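Section 6. Running the Two-Arm Bench on an Open Day

If you have worked through Sections 1 to 5, your Skovano bench is assembled, leveled and happily running its daily program, and you may feel you have earned a rest. This section is for the day somebody decides to invite visitors. A bench that behaves beautifully for the one person who works at it every morning can feel like quite a different animal with a row of families leaning in to see, so please set aside an unhurried hour before the doors open and go through the steps in order.

The procedure was first written down by Roland Birkett for the Nuttall open day in September 2024, and most of the notes come from his own penciled remarks. We have kept them in his order, even where he wandered a little.

6.1 Before visitors arrive

1. Load the demonstration program. On the pendant, choose Programs, then Visitor, then program 88. This is the slow version of the regular sorting job. Do not be tempted to use the production version with the speed turned down, which leaves out the long pauses at the turning points, and those pauses are what let you talk.

2. Check the counter. The cycle counter in the lower corner of the pendant keeps running from the last session. Write the number in the bench log before you begin (Roland's first entry reads 2096) and again when you close. If the bench goes in for service, the technician will want both.

3. Lay out the work mat. Smooth the mat with the flat of your hand, working from the center toward yourself. A small wrinkle does no harm. A fold big enough to lift the corner of a part should be worked out before you go any further. Clip the mat at the back edge, where it meets the white board.

4. Set out the small parts on the white board. Put like with like, in loose groups, and leave a finger's width between one group and the next. They don't need to be in perfect lines. Visitors enjoy seeing the arms deal with parts that look as though a person put them down.

5. Fill the parts tray and return it to the shelf. Keep the brackets apart from the thin strips, and please resist heaping the tray up.

Note: If you are using a tray from the Stiltix range, slide it back until the rim sits fully on the shelf. It is a light tray, and a sleeve will catch it.

6. Bring both arms to the ready position. Press and hold Ready until the pendant beeps twice. Both grippers will open and come to rest over the mat. Let go of the button at once if either arm moves in a direction you did not expect, and go back to Section 4.3.

Caution: Keep your hands off the mat from this point on. To straighten a part, press Pause, wait for the steady amber light, and only then reach in. This applies to the host just as much as to the guests - perhaps more, as the host is the one who will be talking and looking the other way.

6.2 Placing the first plate

The demonstration always begins with the machined plate. It is the largest piece in the set, people at the back can follow it, and its recess and corner holes give you something to point to when you explain how the program tells one side from the other.

1. With the bench paused, set the plate on the mat in front of the left gripper, recess up. It may lie at an angle. The program allows for this, and a slightly crooked start makes a better show than a square one.

2. Step back behind the floor line and press Resume.

3. Wait for the left gripper to lower one finger onto the plate. It will stay there until you press Next, and you may leave it as long as you please.
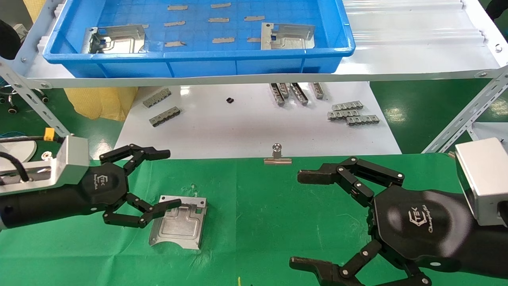 Figure 6-1. Left gripper with its lower finger on the plate; right gripper open. Small parts on the board, tray on the shelf behind.

4. While the finger is resting, tell your visitors what they are looking at. Point out the joints in the fingers, and let them compare the left hand with the right. Children nearly always ask whether the arms can feel the plate. The answer we suggest is that the program notices when a finger meets something and stops pressing, and that you will show them in a moment.

5. Press Next. Both grippers will work through the plate sequence and then pause again by themselves.

Note: If the finger comes down beside the plate, press Pause, move the plate a little closer to the left gripper, and press Retry. There is no need to reload the program. Just carry on chatting; most people will assume it was part of the demonstration.

6.3 Continuing with the small parts

The small parts sequence is longer and quieter than the plate, and it suits a group that has already warmed up. Start it with Next from the plate pause. The pendant will show a number from 1 to 19, one for each step, so you always know how far along you are.

1. Invite visitors to move to the side of the bench, still behind the floor line. The comb-shaped pieces are hard to make out from the front.

2. Let the sequence run through to step 19 if you can. It can be stopped after any step with Pause, but stopping with a part in the fingers means taking it out by hand later on.

3. To free a part by hand, press Pause, wait for the amber light, hold the part with one hand and press Release with the other. Never pull a part out of closed fingers.

Caution: Parts with teeth or cut edges can scratch. Please don't pass them around the group. The Tekthorpe visitor kit includes a set of rounded practice pieces for handling, and these can go from hand to hand all afternoon without any worry.

6.4 Between groups

Leave the bench in Pause between groups, with the amber light showing, and give yourself time for a drink of water. Then:

1. Return the small parts to their groups on the board and the plate to the mat.

2. Look over the mat for flecks and smudges, and wipe it with a dry cloth.

3. Check that the cables behind the grippers hang as they did when you started. A loop that has crept forward should be eased back by hand.

4. Press Restart. The program goes back to the ready position.

If the pendant shows message 3642, the bench has lost its starting position, usually from a bump to the frame. Clear visitors from the area, press Clear, and repeat step 6 of Section 6.1. Should the message return a second time, end the demonstration for the day and follow the full homing procedure in Section 4.

6.5 Closing down

Press and hold Park until both arms have folded back, then turn the key to Off and take it with you. Write the closing count in the bench log, along with any questions you could not answer. Return the visitor kit to its box, and switch the pendant back to your regular program before the next working morning.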